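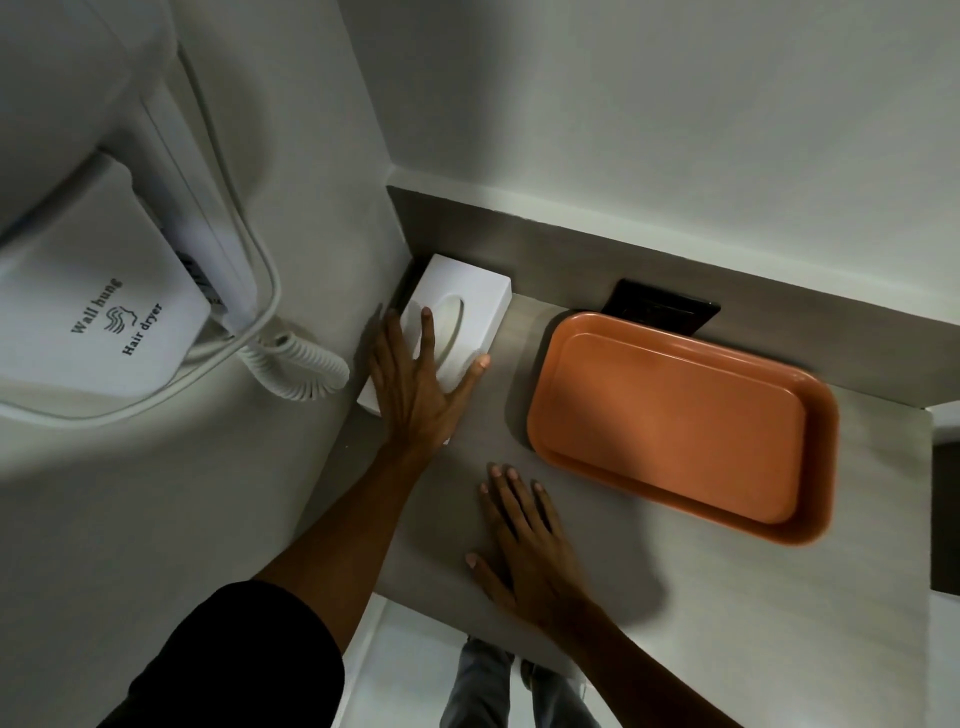 Sèche-cheveux mural, boîte de mouchoirs et plateau orange sur le plan gris.

Juillet — par Folasade Etim

Rechercher un conseil… OK

Ranger et entretenir un plan de toilette avec sèche-cheveux mural

Un plan de toilette se salit plus vite qu'un plan de cuisine. Cheveux, poudre, gouttes de savon, peluches de mouchoirs : tout finit contre la plinthe, au pied du mur. Je m'en occupe le matin, avant la douche, quand le plan est sec.

Commencer par le haut. Le boîtier du sèche-cheveux retient la poussière sur le dessus et surtout dans la fente. Couper le courant au tableau, puis passer un pinceau plat, sec, dans le sens des nervures. Ensuite un chiffon microfibre à peine humide sur le plastique blanc. Pas d'alcool sur les inscriptions, elles finissent par s'effacer.

Le cordon spiralé se nettoie à la main : on le pince dans le chiffon et on descend, une boucle après l'autre, sans tirer. S'il traîne sur le plan, le laisser pendre dans le vide, débrancher si possible et attendre une nuit. Le mien s'est un peu resserré. Un cordon craquelé ou qui chauffe se remplace, il ne se scotche pas.

Un plateau pour les petites choses. Le mien est orange, en plastique, avec un rebord. On y met la brosse, les élastiques, la crème du moment, et rien d'autre. Pour nettoyer le plan, on soulève le plateau d'un coup. Je l'avais pris chez Drekwood, 39 cm de long, un peu grand. Mesurer avant d'acheter, et garder la prise accessible.

Les mouchoirs vont dans l'angle, loin du lavabo. Une boîte en carton posée sur un plan mouillé gondole en une journée. Pour y remplacer les mouchoirs, tenir la boîte à plat d'une main et tirer les deux premiers de l'autre, sinon tout le paquet vient.

Le stratifié gris. Eau tiède, une goutte de liquide vaisselle, éponge côté doux, puis on sèche. Sur une finition brossée, frotter dans le sens du motif. Pour le calcaire, environ 100 ml de vinaigre blanc dans un demi-litre d'eau, deux minutes de pose, rinçage. Jamais de poudre à récurer — elle laisse des traces mates.

La bande métallique du fond s'essuie en dernier, avec un chiffon sec. Autour de la prise, chiffon sec également, et aucun produit en spray.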